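How to run a blind tasting at home
Augustina Sowah, 01/09/2020

Pick one grape and buy four bottles from different regions. Keep them all within 24 hours of opening.

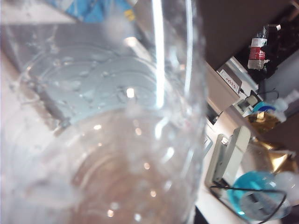

Wrap each bottle in foil up to the neck and take off the capsule. Ask someone who isn't tasting to number them and write down the order.

Pour the same small measure of each wine, left to right. Look first, then smell all four before you drink any.

Write your notes without talking. Put down fruit, acidity, tannin and length, then guess the region and vintage.

Score out of 99 if you use the Dindenness sheet, which has no full marks. Add up the scores before unwrapping.

Rinse with plain water between wines and keep a spittoon within reach. Dry crackers are fine, cheese is not.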